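About the Tedine Manipulation Group

The Tedine Manipulation Group is a student robotics project at Skendden College. It is open to all second- and third-year students on the engineering and computing courses. The group was set up to enter the Rallgate Challenge, a yearly student competition in household handling tasks, and now runs all year as a taught option with its own workspace.

Our current subject is cloth. Rigid parts keep their shape when picked up and can be described by a position and an angle. A garment can't, so most of our teaching time goes on grasp points, tension and the order of folds. Students record folding by hand with a pair of handheld grippers, one for each hand, and the recordings are used to train the controller for Fodor, our two-armed robot.
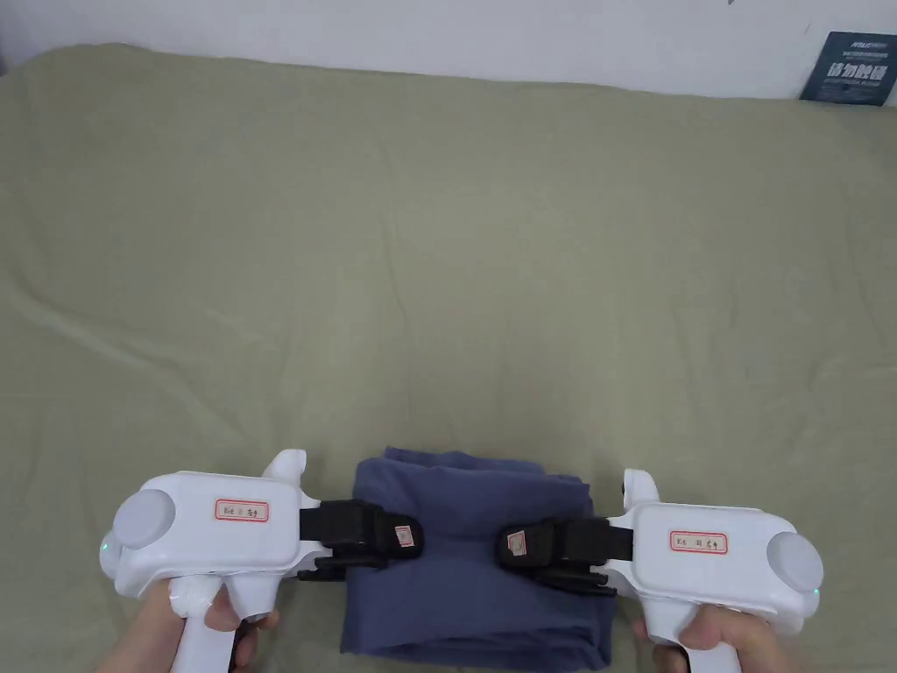
Each recording session is planned for up to 600 folds. Sessions are run in pairs: one student works the grippers and the other keeps the log. The pair changes over at the halfway point. A fold is logged with its start state, its end state and any dropped grasp. Failed attempts are kept and marked as failed.

The project is led by Zdenka Grgić, who teaches control and measurement at the college. She sets the task list, signs off the data and runs the weekly review, at which each pair presents one fault and its likely cause. Software, mechanical work and data checking are handled by separate student teams. Members stay with one team for a term and may then move.

The present data set holds 3000 checked folds. A further 400 are held back for testing and are not used in training. Work towards the Rallgate entry closes in May, after which the group writes its report and hands over to the following year.

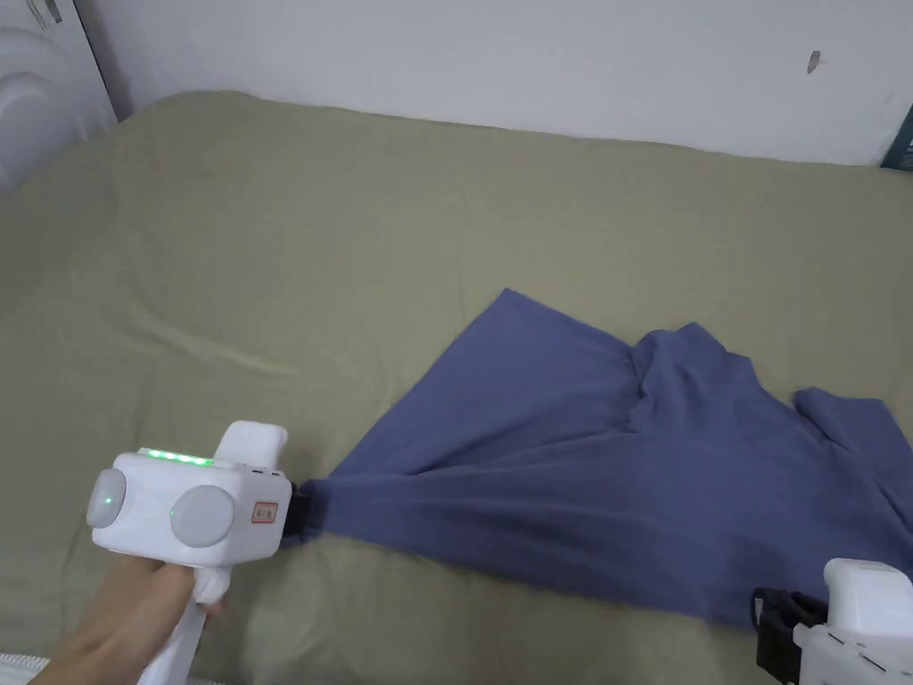

Do I need to have worked with robots before?
Previous experience is not required. New members complete 3 training sessions covering safe working, use of the grippers and the log format. Basic Python is needed for the software team and can be learned during the first term.

Places are confirmed by the course office after the training sessions. Students from other departments may attend the weekly review as observers.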